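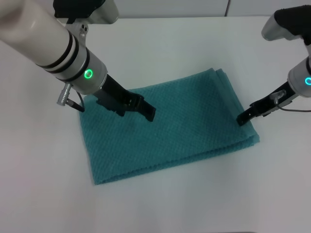 What does a linen finisher do all day?
Folds, checks and stacks towels, to a written standard, at a table.

Linen Finisher, Towels and Flatwork
Hurnberg Linen Service, Mengal Street plant
Full time, day shift. Two openings.

The position

Hurnberg Linen Service washes and finishes towels, bath mats, sheets and table linen for hotels, clinics and rental apartments. The finishing room takes dried goods from the laundry floor and returns them folded, graded and stacked for dispatch. We are hiring two finishers for the towel tables. The positions are permanent and start in June.

The towel tables handle terry and waffle-weave goods in bath, hand and face sizes. Waffle weave makes up a growing share of the work. It shrinks unevenly, it stretches on the bias if pulled by one corner, and its edges do not line up without some attention. Applicants who have only folded terry should expect a few shifts of adjustment.

Duties

Pull dried goods from the cart and sort by size, weave and color.
Inspect both faces of each piece for stains, pulled threads, open hems and thin spots.
Grade each piece: A (return to customer), B (rewash), C (mend) or D (rag).
Fold to the customer's fold card. Most cards call for a lengthwise fold in thirds followed by two crosswise folds. Some hotel cards differ, and the card on the table is the one that applies.
Square the stack. Folded edges face out, hems face in.
Band, label and shelve finished bundles.
Record counts and rejects on the shift sheet at the end of each run.
Wipe down the table between customers and whenever goods change from dark to light.

Fold standard

A finished bath towel must lie flat without being held. Side edges of the layers may be out of line by no more than the width of a hem. A piece that fans open at the side is refolded from the first fold -- pressing it down by hand hides the fault until the bundle is banded, and then the whole bundle leans. Labels are folded inside unless the card says otherwise.

New finishers work to the standard first and to the rate second. The rate for bath towels is 156 pieces an hour, reached by the end of training. Hand and face towels have their own rates, posted at the tables.

Requirements

Able to stand for most of a shift, with breaks.
Able to lift a bundle or bag of up to 50 pounds to waist height.
Able to tell close shades apart. Several customers use similar blues and greens, and mixed bundles come back to us. A short color test is part of the trial.
Able to read fold cards and write counts legibly in English.
No allergy to cotton lint or to common laundry detergents.

Laundry, hotel housekeeping or garment work is useful. It is not required. No diploma is needed.

Hours and pay

Shift runs from 6:30 a.m. to 3:00 p.m., five days a week, with a half-hour unpaid lunch and two paid breaks. Weekend work rotates and is posted a month ahead.
Starting pay is $23 an hour. Pay is reviewed after training and once a year after that.
Health coverage begins after the first full month. Work shirts and aprons are supplied and washed on site. Shoes are not supplied; closed toes and non-slip soles are required.

The room

The finishing room is on the ground floor, next to the dispatch dock. Tables have white tops so that lint, stains and loose threads show up, and table height can be adjusted at the start of a shift. The room is warmer than an office, more so in summer when the dryers next door are at full load. Music is allowed at low volume. Earbuds are not, on account of cart traffic.

Parking is free in the rear lot. The number 53 bus stops at the Lerkent gate, a short walk from the staff door. Please do not use the dock entrance.

Trial

Selected applicants come in for a two-hour paid trial. It consists of the color test, an inspection exercise with a mixed cart, and folding from three fold cards, one of them for waffle-weave bath towels. Speed is not scored at the trial. Bring closed shoes and tie back long hair. Rings and bracelets come off before handling goods -- they catch in open weaves.

How to apply

Send a short letter and a list of past jobs to Horácio Lobo, finishing room supervisor, or leave them at the front desk between 8:00 a.m. and 2:00 p.m. State which shift days you cannot work, if any. A formal resume is accepted but not needed.

Applicants who are placed through the Jikham job center should give the name of their adviser in the letter so that the trial can be arranged through that office.

Applications are read as they come in. Both openings stay posted until filled. Everyone who comes in for a trial gets an answer within a week, by phone or by mail as requested.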